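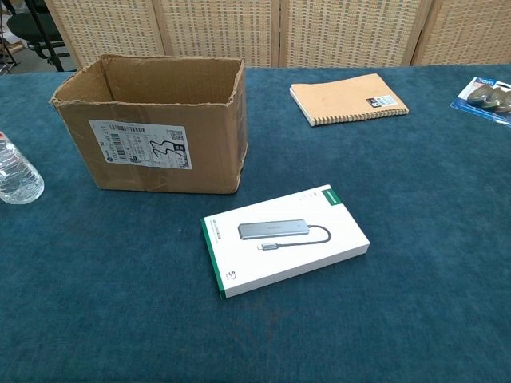 Blue cloth table, box and the bits, March 2021

Long one today, writing this fast before I fall over. Got to 1,406 episodes on the box task. Wanted to stop at 1,400 but the counter was already past it when I looked up, so fine.

Main thing to get down while I remember – the start position result. Vija Hunt has been saying for weeks that we were being too neat. Everything in the early set began with the items in nearly the same spots, lined up like a shop window. Policy learned the spots. Move the notebook a hand's width and it went for bare felt, closed on nothing, lifted nothing, carried nothing to the box very confidently. Painful to watch.

So new rule from last week. Before each episode you shuffle. Flat hub package can go at any angle. Notebook anywhere toward the back as long as it isn't touching the divider. Blister pack allowed right out at the side so it's half lost from the chest view. Bottle on its side, wherever. Box stays on the left for now. Want to move the box too but Vija says one thing at a time and she's right, annoyingly.

Ran the comparison this afternoon. Same training, same number of episodes, 400 neat and 400 shuffled, then 100 test runs each on layouts neither had seen. Shuffled won by a lot. Not putting the percentages here becuase I scored the last batch tired and want to redo it from the recordings tomorrow. But it isn't close. Even if I was generous on every doubtful one it isn't close.

What surprised me is where the neat one fails. I assumed the grasp. Mostly the reach. It sets off wrong in the first second or so and never corrects, just finishes the motion it knows. The shuffled one hesitates, drifts, then comes in. Looks worse, works better. Slower too, must measure how much.

Flat things still bad for both. Hub package lies so low on the felt that you have to get an edge up first, and I do it differently every time when I demonstrate – sometimes press and tilt, sometimes drag it a little. Maybe that's the problem, maybe the model is averaging two tricks into one useless one. Idea: pick one trick, do 100 episodes of only that, see. Would rather do that than collect another huge pile of everything.

Notebook is odd as well. Coming in over the spiral side seems easier than from the other side, at least when I do it by hand. No idea if that carries over. Write down approach side from now on! Add a column.

Lighting left alone all day, overhead only, nice and soft. Keep it. The divider helps too, less junk behind the table, though the chair still shows in the corner on the left. Should test with and without the chair at some point. Low priority.

Antoniuk wants a name for the shuffled set so it stops being called "the new one". I put Graltik in the folder name and no one has objected yet. The neat set is Bremetow, has been forever, nobody remembers why.

Target is still 3,000 by June. Doable if I don't lose more mornings to calibration. Lost most of this one. Wrist offset had crept again and I didn't notice until some 20 minutes in, so those are tagged bad and not in the count. Check offset FIRST. Before coffee.

Tomorrow:
rescore the 100s, both sets
email Gistingate about the second table
start the edge trick episodes, press and tilt only
ask Vija if the box can move yet

Shoulders hurt. Felt fluff on everything I own, incuding my dinner. Bed.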